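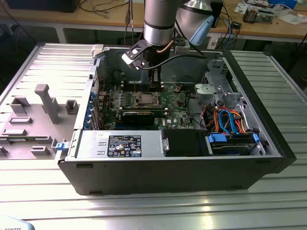
## 4. Opening the tower and reaching the processor

This section covers the Skiver desktop tower. If you have the slim model, go to section 6. Read all the steps once before you start.

You need:

- a Phillips screwdriver, size 2
- a lint-free cloth and isopropyl alcohol
- thermal paste
- a small dish for screws
- a wrist strap

**Caution:** Shut the computer down, switch off the power supply, and unplug the cord from the wall. Hold the power button in for 20 seconds before opening the case.

### 4.1 Side panel

1. Lay the tower on its side on a flat bench, with the removable panel facing up.
2. Pull the blue release clip and lift the panel away.
3. Set the panel down next to the tower with the inside face up. The molded parts on that face, including the tall standoff post, can snap if the panel is leaned on or stacked under something.
4. Clip the wrist strap to bare metal on the chassis.

### 4.2 Cables and drives

1. Take a photo of the cable routing before you unplug anything.
2. Unplug the SATA data cables at the board end. Pull on the connector, never on the cable.
3. Unplug the SATA power leads and fold them back toward the drive bracket.
4. Leave the hard drives in the cage unless you are replacing one. To take a drive out, squeeze its blue clips and slide it straight out.

**Note:** Cable colors do not tell you which drive is which. Go by the port numbers printed on the board, and label both ends if you have more than one drive.

### 4.3 Graphics card

The card can stay in for most processor work. Take it out if you can't get a hand to the socket comfortably.

1. Open the blue expansion slot clip that holds the card.
2. Press the latch at the end of the slot and lift the card evenly.
3. Put it in an antistatic bag.

### 4.4 Cooler and processor

1. Unplug the fan lead.
2. Loosen the four cooler screws a little at a time, working corner to corner.
3. Twist the cooler slightly to break the paste seal, then lift. If it won't move, do not pry.
4. Wipe the old paste off the processor while it is still in the socket.
5. Release the socket lever and lift the processor straight up by its edges.

**Caution:** Do not touch the contacts in the socket. A bent contact is not covered by the Ostach warranty.

Keep loose screws off the board while the processor is exposed — one dropped near the memory slots is hard to see.

### 4.5 Closing up

Work back through the steps in reverse order. Apply fresh paste before refitting the cooler, and check that the fan lead is connected before you plug in the cord.

Section revised 2025-10-06, Arnout Desmet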